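Posora Module 7: From recorded demonstrations to a control policy
Handout for session 19
Revised 21 December 2022

Read this before the practical. It covers the software between a folder of raw recordings and a training set that the policy code can load. The mechanical side of the grippers and the network architecture are dealt with in separate handouts.

1. What the pipeline has to produce

The policy takes a short history of images and hand poses and returns the next few target poses for the end effector. Every training example is therefore a set of images, each with a pose and a grip opening that belong to the same moment. If the pose is late by even a few frames, the policy learns to close its fingers after the object has gone past.

The Orer tools do the work in four stages: time alignment, marker detection, pose filtering and export. Each stage reads from the folder written by the one before. You can rerun any stage on its own, and you should, as the filtering settings usually need several attempts.

2. Time alignment

Each device keeps its own clock. The clocks drift, and the drift is not constant over a long recording. Orer estimates an offset at the start and end of each episode and interpolates between the two. Check the residual printed at the end. Anything above 7 milliseconds should be looked at by hand before you go on.

A common mistake is to align on file creation times. These record when the disk was ready, and on the Laltamlow recorders that can be well after the first exposure. Use the timestamps in the stream header.

3. Marker detection

The detector finds the black and white squares, reads the pattern and refines the four corners. With known corner positions and a calibrated lens it then solves for the position and orientation of the marker relative to the camera.

Three things go wrong often enough to mention.

Pose flips. A small square seen nearly face on has two solutions that fit almost equally well. The solver may jump between them from one frame to the next. In the plot this looks like a comb. Keep both solutions at this stage and let the filter choose.

Motion blur. Corners smear along the direction of travel, so the error is largest just when the hand is moving fastest. Lower the exposure time first and raise the gain second.

Wrong calibration. Wide lenses need the fisheye model. If the hand appears to bend towards the camera at the edges of the image, the wrong model has been loaded.

4. Pose filtering

The filter is an extended Kalman filter with a constant velocity model, run forwards and then backwards over the whole episode. Because the data is processed offline we can use the backward pass, and the smoothed result is a good deal better than anything available live.

The settings you will change most are the process noise and the rejection gate. Too little process noise and quick reaches are flattened. Too much and the filter follows every bad detection. Start with the values in the Ranasinghe configuration file and change one at a time.

When a marker is lost the filter carries on from its last velocity. This is acceptable for short gaps. For longer ones the covariance grows until it passes the limit in the configuration, and the frames are then marked invalid. Do not delete them. The exporter needs them in place to keep the indexing right, and it will leave out any window that contains one.

5. Export and splitting

The exporter cuts each episode into windows and writes them with an index file. A full practical set comes to 3,000 windows from 114 episodes. Split by episode and never by window. Neighbouring windows share most of their images, so a split by window puts near copies of the training data into the validation set, and the validation loss will look far better than it should.

Poses are written relative to the first frame of the window. Absolute poses tie the policy to one room layout, and it will fail when the counter is moved.

6. Views and occlusion
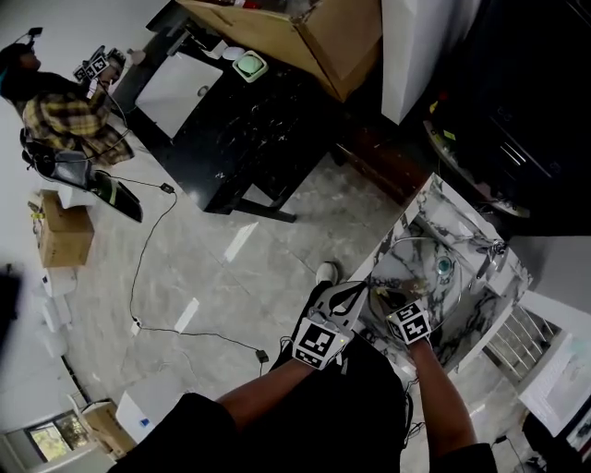
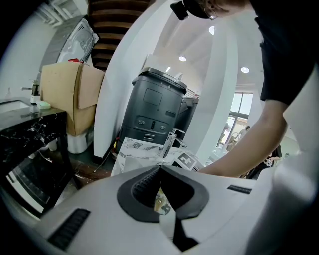
Occlusion is the main cause of invalid frames, and the choice of view decides how much of it you get. A head view follows the attention of the wearer but moves whenever the head turns, so hand poses from it must be put into a fixed frame before they are any use as targets. With the right hand reaching into the oval basin and the left over the counter, as in the first view, each marker block has to be tracked as a separate body with its own identity. Do not let the tracker swap left and right when the hands come close together. The view from the gripper has the opposite problem: the tool's own white shell fills the bottom of the image whatever the hand is doing. Mask that region before you run feature matching, or the matcher will find points that never move and report that the camera is standing still.

The mask is a single image per device, stored beside the calibration file. Draw it slightly larger than the shell to allow for small shifts in the mounting. Apply the same mask at training time and on the robot.

7. Before the practical

Run all four stages on the short test episode and bring the residual plot and the covariance plot with you - printed or on a laptop, either will do. Note the settings you used on each plot.

Then answer the following in a few lines each.

Why does the backward pass help most at the edges of a gap in detection?

What would happen to the exported windows if invalid frames were deleted before export?

Suppose the offset at the end of an episode is wrong but the one at the start is right. How does the error in the pose change over the episode, and where would you look for it in the residual plot?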